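Ticket 1424
Product: Cliltar inventory sync
Category: Barcode labels / duplicate records
Status: Resolved, monitoring
Site: Bromora rental counter

Reported problem
Scanning an asset label at check-in opens the wrong record. The customer scans a hard case and gets a light stand that was retired last year. It doesn't happen with every label. Started after the July import from the old Poon spreadsheet. Staff are typing asset numbers by hand until this is fixed, and returns are backing up at the counter.

Environment
Cliltar desktop client, two workstations. One USB scanner on each. Labels printed in-house on a Triretti thermal printer. 900 records in the import file.

First reply
Asked for three labels that fail and three that work, plus the import file. Asked the customer not to reprint anything yet.

Customer update
Labels and file received. All three bad labels are on hard cases. Customer thinks the textured sides are the problem and wants to know if the labels should go on the lid.

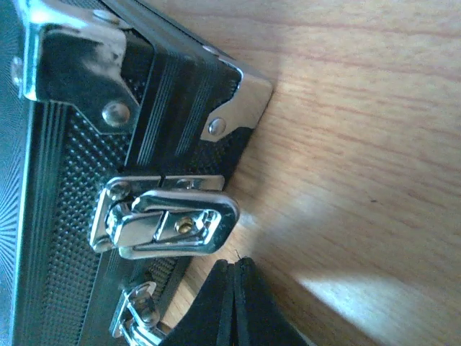

Black hard case, corner and side panel.

Response
Label placement could cause a failed read, but a failed read gives an error beep and no record. These scans are returning a complete number and opening something, so the scanner is reading fine. We do suggest a flat hang tag for cases like this one. A label stuck over raised bumps will lift sooner or later. That is separate from this ticket.

Test 1
Scanned the bad labels into a blank text file. The first one reads 0816. The number printed under the bars is also 0816. Label and scanner ruled out.

Test 2
Searched Cliltar for 0816. Result is the retired light stand, stored as 816. Searched the import file for the same number and found two rows, one as text with the leading zero and one as a plain number. The old spreadsheet treated them as different items. Cliltar strips the zero during import and keeps whichever row it reads first.

Test 3
Ran a duplicate check on the whole file with leading zeros removed. 10 pairs came back. All three bad labels are in the list.

Fix
1. Backed up the database.
2. Set the asset number field to Text under Import Settings. The default is Auto.
3. Deleted the 10 affected records and imported those 20 rows again.
4. Rebuilt the search index. This has to be done with both workstations signed out — the first try stopped with a lock error.

Customer update, Tuesday
All bad labels now open the right record. One workstation was still showing the old results until the client was restarted. No reprint needed.

Follow-up
Asked for the import screen to show a warning when Auto removes leading zeros. Leaving the ticket open until the next full stock count.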